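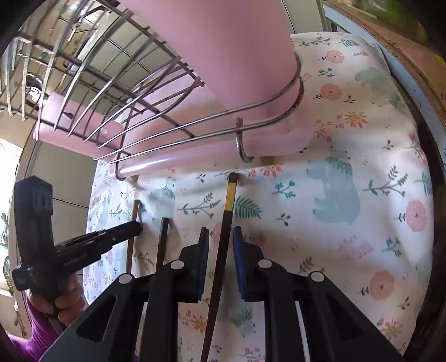

Chopsticks on the patterned cloth

Sat 10 October

Desta Mekonnen wrote:
> Has the roof money reached Erkow yet? Our church would like to send the September offering too.

Desta, it has. Pastor Shewit Bogale wrote that 40 sheets are up and the last 6 go on next week.

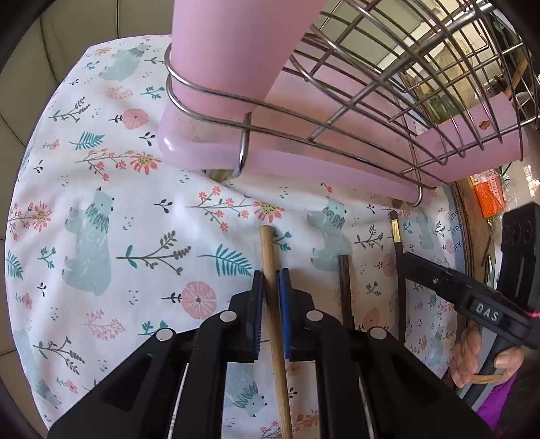

The offering can go the same way as before – through Brigitta Ortner. Please mark it "Erkow roof". Abrehet and I travel up on the 44 bus and will stay 5 nights.

Aarne Valtonen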